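Eating Through the Fruit Box

I signed up for a fruit box in May, which anyone with a calendar will tell you is a silly time to get excited about fruit. The stone fruit is long gone, the berries cost as much as petrol, and what's left is apples, citrus and the odd pear that goes from rock to mush while you're in the shower. But I'd been spending a fortune on sad supermarket mandarins, and the woman ahead of me at the Netdale post office was raving about hers, so I went home and put my details in before I could talk myself out of it.

The box comes from a packing shed out past Bresum. You pick small, medium or family, and I picked family even though there are only two of us, because the medium looked stingy in the photo (I stand by this). It lands on the verandah early on Saturday, usually before I've got the kettle on, and if I'm slow the magpies have a go at the cardboard.

I've been at it long enough now to have opinions, so you're getting them.

The first box

Too much fruit! I had apples in the crisper, apples in the big blue bowl, apples in the salad spinner. I gave a bag to next door and they gave me back a bag of lemons, so I was no better off. By the second week I was slicing apple onto toast with peanut butter, and putting it in coleslaw, and grating it into the porridge with a shake of cinnamon, and I will say the porridge one has stuck. Grate it skin and all, right at the end, and give it a minute with the lid on.

The oranges I'd more or less forgotten how to eat. I grew up on quarters at netball, sucking them down to the white and grinning at everybody with the peel over my teeth, and then at some point I became an adult who bought juice. Turns out I still love a cold orange over the sink. No plate, sleeves up, juice to the elbows.

What goes where

I had a bit of a fight with myself about storage. My mum kept everything in one bowl on the table and it all went soft together. The leaflet in the box says apples in the fridge, away from everything else, as they give off a gas that hurries other fruit along. Oranges are fine on the bench for a week or so and then they want the fridge too. Pears on the bench until the neck gives when you press it, then straight in with the apples.

I've stuck to that, mostly. The crisper drawer is now the apple drawer and the lettuce has had to move up a shelf, where it freezes against the back wall every second night. I don't have an answer for the lettuce.

The other thing is to check the bottom of the box the minute it arrives. There's nearly always one orange with a soft spot, and if you leave it till Monday it's grown a green fur coat and given it to its mates. I tip the lot out, sort it, and wipe anything sticky. It takes five minutes and I put the radio on.

A red apple with little yellow speckles all over is my favourite thing to find in there. I'm no expert on varieties and I've given up guessing, but the speckly ones have been sweeter for me than the plain dark red ones, which look gorgeous and taste like wet cardboard by winter. And take the sticker off before you put it in a lunchbox — I've eaten two.
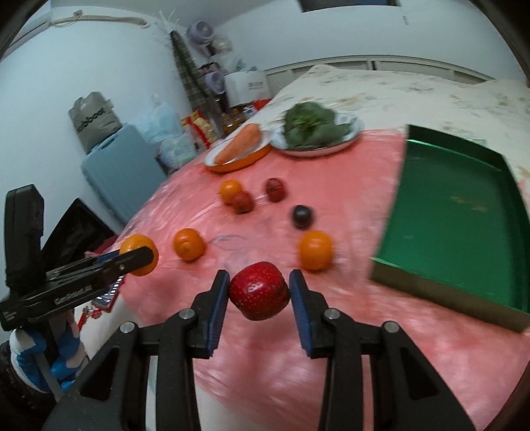

The orange cake

Right, this is the one everybody asks me for, and it's barely a recipe. You boil two whole oranges, skin and all, for a good hour and a half, until a skewer slides in like they're butter. Top the water up when it gets low. The kitchen smells incredible, by the way, and if you've cooked fish the night before it's worth doing for that alone.

Let them cool, cut them open, flick the pips out and blitz the rest to a smooth pulp. Beat six eggs with a cup of caster sugar until they're pale and fluffy, then fold in the pulp, two and a half cups of almond meal and a teaspoon of baking powder. Into a lined 21 cm tin, moderate oven, about an hour. If the top is colouring too fast, lay some foil over it.

It comes out damp and a bit bitter and it's better the next day. I have it with yoghurt. My other half has it with custard, cold, standing at the fridge at ten at night, and thinks I can't hear the spoon.

And for the apples

Crumble, obviously, though I've gone off the sort with a thick floury lid. Mine is oats, brown sugar, cold butter rubbed in with my fingers and a handful of whatever nuts are going stale. I cook the apples down a little first with a squeeze of orange and a strip of the peel, and fish the peel out before the topping goes on (or forget to, and somebody gets it).

If you've got 600 grams or so of the really tired ones, the wrinkly ones at the back, make sauce. Peel, chop, a splash of water, lid on, low heat, mash with a fork. It freezes beautifully in muffin tins and you can pop the little pucks out into a bag. We have it on pork chops, on pancakes, and once, when the shops were shut, on cheese on toast. Which was good! Try it with something sharp.

I did try drying apple rings in the oven as well. Eight hours on low, the whole house like a sauna, and we ate the entire tray in one go in front of the telly. I won't be repeating that until I get my hands on a proper dehydrator. There's an Anda one at the op shop on Murthy Street with a missing lid and I'm keeping an eye on it.

Would I keep it going?

Yes, though I've dropped down to the medium. The family box was beating us, and I was starting to get a tight feeling in the chest every time I heard the van. The medium is enough for lunches, a cake most weekends and a bit left over to press on visitors at the door. If you can pause yours when you're away, do it before you leave. I forgot over the long weekend and came home to a verandah full of very well-fed magpies.

Next month there should be blood oranges, according to the leaflet, and I've already cleared the salad spinner.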